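Bowling Is Back, and the Lanes Are Ours for a Whole Sunday

If you were at Prender Lanes last February, you already know why we're so excited. If you weren't, ask anyone in the Udcombe Business Association about the last frame on lane nine and then clear some time on your calendar, because the winter bowling afternoon is coming around again and it's going to be bigger.

We have the entire building this time. Last year we shared it with a birthday party (lovely kids, very loud, and they beat at least two of our teams), but Prender has agreed to close to the public from noon until 5 p.m. and let us have every lane plus the side room with the long tables. Doors open at noon, practice balls at 12:30, and we start for real at 1.

Teams are four people. They don't all have to come from the same business! Some of the best fun last year came from mixed teams, and the group from Mokby Hardware ended up with a dental hygienist and her dad, who have since been back to bowl with them twice. If you want to sign up alone or as a pair, write "place me" on the form and Etornam Akolgo will find you a team. She did all the pairings last year and is very good at it.

The fee is $100 per team, and that covers three games, shoes, and lunch. Sipos Bakery is doing the rolls again, plus a tray of the poppy seed bars that were gone by the second game. Let them know on the form if anybody on your team has a food allergy. Coffee and soft drinks are included, and the snack counter will be open for everything else.

Money left over after costs goes to the after-school music room, same as before. Last February we sent them more than $2000, and they bought a used upright piano and had it tuned. Several of us went over to hear it, and one of the fourth graders played us the first half of a song she'd written herself. She's still working on the second half.

Now, the score to beat. Mokby rolled a team total of 796 in the second game, which our scoring sheet had no room for (the box only fit two digits comfortably, that's been fixed). Abdul-Rahman Zakaria bowled anchor and finished with four strikes in a row. He says he is bringing the same four people and the same ball, and that he has been practicing on his lunch hour. Somebody please give them a game!

For everyone else, there are plenty of ways to go home with something. We'll have prizes for the lowest team game, the best spare of the afternoon as picked by the front desk, and the most improved score between game one and game three. There's also the head pin drawing. Whenever the head pin comes up red on your lane and you throw a strike, you get a ticket. Tickets go in the jar and we draw between games.

A few practical things. Parking in front fills up fast, so use the lot behind the building and come in by the side door. Shoe sizes go on the form, which saves a long line at the counter. Bumpers are available on the two lanes closest to the snack counter for families with little ones, so check that box if you'd like one of those. Lanes are assigned in the order forms come in, and we have room for 100 bowlers. Spectators are welcome at no charge, and they can buy a lunch at the door if they're hungry.

We could also use a hand with setup at 11 and with keeping the drawing going. If your business would like to give a prize, drop it off at the association office any weekday morning. Gift cards, baked goods, and car wash passes all went over well last time. So did the snow shovel, which had three people trying to trade for it by the end of the day.
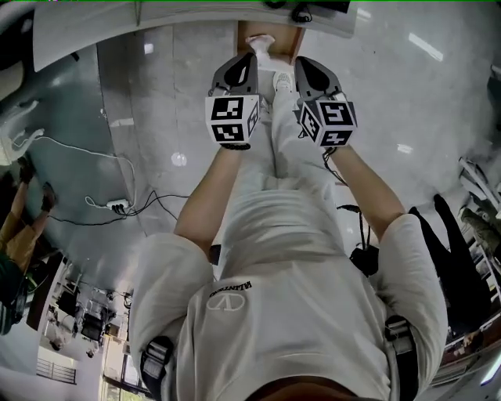 Team shirts are the other thing people keep asking about, and yes, we're judging them again! They don't need to be fancy or expensive. You can go all out with full-back artwork and nicknames, and we hope some of you do, but there's a prize for the neatest simple shirt too. A loose white T-shirt with short sleeves and one small logo printed on the chest, like the one in the photo, would fit right in, with your business name where that one says VALENTINO. Go up a size if you're between sizes, as you'll want room to swing your arm. Shirt judging happens right after lunch, between games two and three, and the winners get first pick from the prize table. Forms are at the association office and at the front desk at Prender Lanes, and Etornam is happy to take names by phone if you can't stop in.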